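The bag that beat the planner

I've been writing about software for long enough to be suspicious of any demo that goes well first time, so I was rather pleased when mine didn't. I'd come to see Stekance, the control and planning package that Temadov has been building for handling parcels and bags, and within minutes Ximena Cuautle was scowling at a log file and muttering about timestamps.

"It thinks the bag is still where it was," she said. The perception side was running a little behind the arm, so the planner had drawn up a lovely, smooth path to a spot of thin air. Boxes forgive you that sort of thing. Bags really don't! 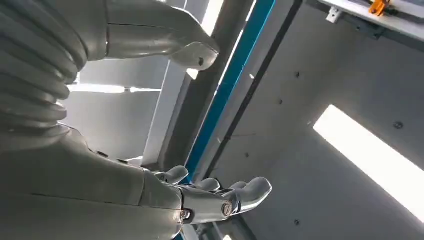

Her colleague Abundio Olvera wrote most of the planner, and he talks about it the way other people talk about a difficult but gifted dog. It doesn't work out one perfect route and stick to it. It sketches 400 possible reaches, throws away anything that bends a joint too far or clips the table, and keeps two in its pocket in case the favourite goes wrong halfway. I asked why two. "Because three made it dither," he said, and went back to his tea.

What I hadn't appreciated (and I did ask him to explain it again, slowly) is how little the software is told about the bag itself. There's no neat 3D model to match against, as there might be for a box. It gets a rough blob, a guess at which bits are foldy enough to pinch, and a score for how sure it is. Then it closes the fingers a bit at a time and keeps checking whether the blob has changed shape. If it has, the guess gets redone on the spot.

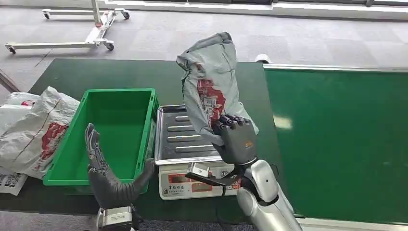 A crumpled grey bag held up over the scale, with the green crate to its left.

The weighing step sounds dull and is the bit I'd happily have watched all afternoon. Noemí Figueroa looks after that part of the code, and her problem is deciding when to let go. Drop too soon and the bag flops off the side, hang on too long and the hand is holding up part of the load, so the reading is nonsense. Her rule waits for 8 steady readings in a row before the task moves on. She'd love to get that down, but every time she trims it the odd bag gets logged as lighter than it should be.

Then there's daylight. Back in September the team retrained the bit of the system that picks bags out from their surroundings, mostly so it would cope better with pale bags and strong light. Noemí showed me the confidence map on her laptop, and you can see the edges go mushy wherever white plastic meets glare. I felt quite sorry for it. I can't find my own keys on a sunny windowsill. 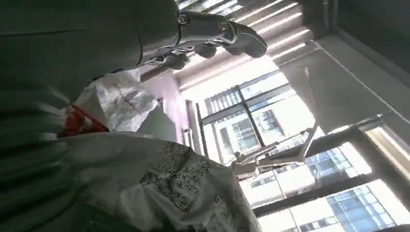

White bags, bright windows: a testing mix for any vision software.

Ximena did find her timestamp trouble in the end, two settings that each assumed the other was doing the correcting. She fixed one, deleted the other and left a comment in the code that I'm not allowed to print. Next on her list is a replay tool, so the team can take a failed grasp and step through what the planner believed at each moment. I've asked to come back when it's ready, and Abundio has asked me to bring biscuits.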